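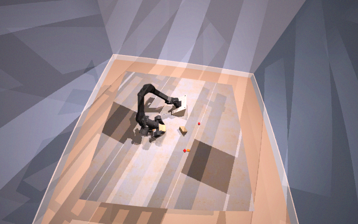

The Kadard Open is a golf tournament for professional players, held each year at the Irnau Golf Club. It is played over four rounds of stroke play, with a cut after the second round. The leading 40 players and ties go on to the weekend.

Course

The Irnau course is a par 71 laid out on former grazing land beside the river Tandau. Its longest hole, the 6th, is a par five with water along the left of the fairway. The greens were rebuilt after repeated winter flooding, and the 14th was shortened at the same time to make room for a new practice area.

Format

Players level after 72 holes return to the 18th tee for a sudden-death play-off. Six places in the field are kept for amateurs, who qualify through a one-day event at the Barreto links in February. Amateurs may not accept prize money.

History

The tournament was first played over two days and was open only to club professionals from the region. It moved to its present length when the field grew to 106. Adi Lubis won the edition that ended on 22 March 2020, holing from a bunker at the 17th and finishing one stroke ahead. Daily attendance at that edition was limited to 1000 spectators.

The winner receives a silver salver and an invitation to play the following year.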